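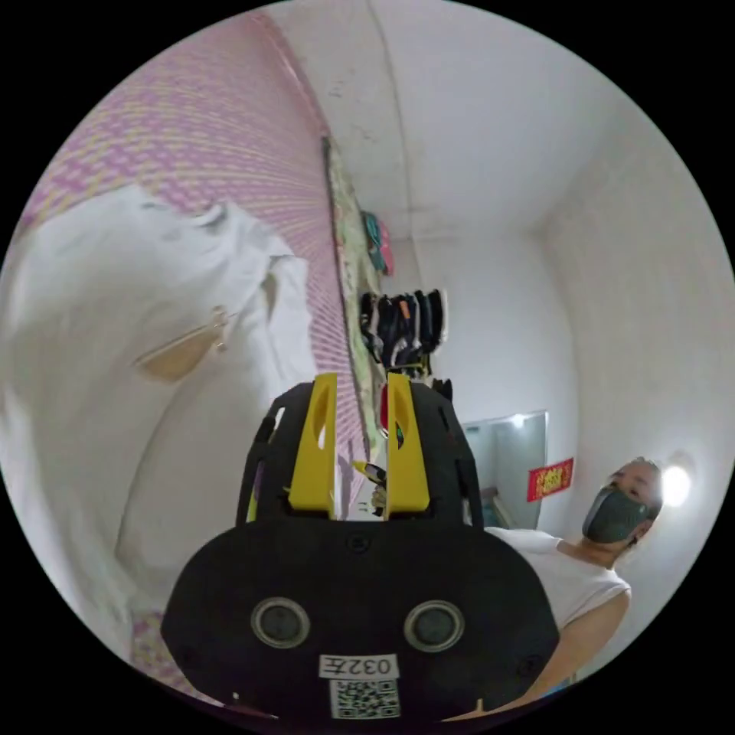 How do you fold a white shirt so it doesn't come out of the bag with a crease down the front? Lay it face down on a bed or a big table, smooth it from the middle out, then bring both sides in to the back before you fold it up from the hem.

That came in from Verna Holloway after the last clothing swap, and a few more asked the same at the door. So, quick notes before the February one.

Beds are fine. Better than fine, a bedspread grips the cloth a bit and the shirt stays put. Slippery table, you chase it all over.

Collar first. Stand it up, flatten it with your hand, then do the rest. Leave it crumpled and it sets that way overnight.

Sleeves: straight back along the side, one fold, no zigzags. Long sleeves get a second fold at the elbow. Sunita Brannigan does hers the other way round and they look great so do what you like.

Anything with trim or beading on the front, tissue paper between the layers please. We had 3 tops snag last time, all from the same bag.

Bags and drop off: Skadeck hall, side door, 8 to 9 in the morning. Kids sizes go to Ivar Dalen, everything else to Roscoe Kasprzak. We had 100 hangers and now we don't, so if you went home with some by mistake bring them back, no questions.

Whites in there own bag. Please. One red sock last year and that was that.

Still need someone with a van for the rail racks. Ring Hollis Sorensen, evenings best.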